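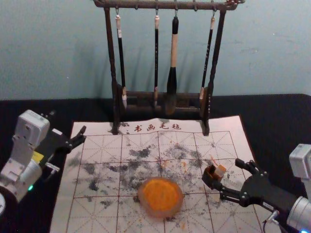

Week 4: Ink, and why yours keeps going gray

Okay, so last time we ran out of clock before I got to ink, and I could tell from the practice sheets that a lot of you are fighting it. These notes cover what I would have said.

Ink sticks are soot plus animal glue, pressed and dried. Pine soot gives you a cooler, flatter black. Oil soot is warmer and has a bit of shine. I grew up on oil soot and I'm biased, so try both before you believe me!

Grinding: put a few drops of water on the flat part of the stone (fewer than you think), hold the stick upright, and go in slow circles. No pushing. I give it 20 minutes and put the radio on. You're done when the stick leaves a trail that takes a second to close up behind it. If it closes right away, keep going.

Bottled ink is fine for drills, really. I buy the Ovonard student bottle and thin it a little. Please don't leave it sitting in your good stone overnight, though, it dries like varnish and I've lost a whole evening to scrubbing it out.

Paper matters more than people expect. The Clondamport practice pad is 86 sheets, lightly sized, so the ink stays more or less where you put it. Raw xuan drinks everything. If your strokes have fuzzy halos, you're either on raw paper or moving too slowly, and usually it's both (it was for me, for years).

Brush care, quick version: cool water, no soap, squeeze toward the tip, reshape, hang it point down. Don't stand a wet brush in a cup with the hair up. Water runs back into the handle and loosens the glue.

For next time
Grind one batch from a stick and fill two sheets with the horizontal stroke only.
Do the same two sheets with bottled ink. Write on the back which is which.
Read the reader from page 53 to the end of the chapter, skipping the part on seals.
The supply shelf is in the Wattanapong room, open until 6 p.m. Sign for whatever you take.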